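4.3 Recording a cloth folding task

The Feltis hand-held grippers must be calibrated (section 4.2) before any recording is made. Use a table about 700 mm high with nothing on it except the cloth.

1. Lay the cloth on the table, folded once, with the stitched border facing up.
2. Run each gripper cable back along the forearm and off the near edge of the table. Leave enough slack for full reach.
3. Start the recorder. Wait until the status line reads READY.
4. Pick up both grippers and hold them open above the table for two seconds.
5. Close the left gripper on a corner of the cloth. Bring the right gripper to the near edge.

Note: Keep the metal plate on top of each gripper clear of the sleeve. If a plate is covered, the tracker drops the pose and the take is marked INCOMPLETE. 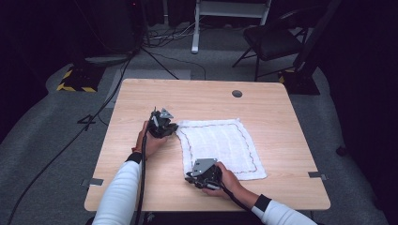

6. Lift, fold and release. Move at an even speed. A take may not run longer than 800 frames; the recorder stops at that point without a warning tone.
7. Open both grippers, hold still for two seconds, then stop the recorder.
8. Check the frame count. Takes shorter than 365 frames are rejected on import.

CAUTION: Do not pull a gripper by its cable. Route floor cables away from the operator's feet before starting.

If the jaws slip on thick fabric, raise the grip threshold from 685 to 700 and repeat step 4.

Jisidlow Shared Workshop | Feltis build guide | Contact | Back to top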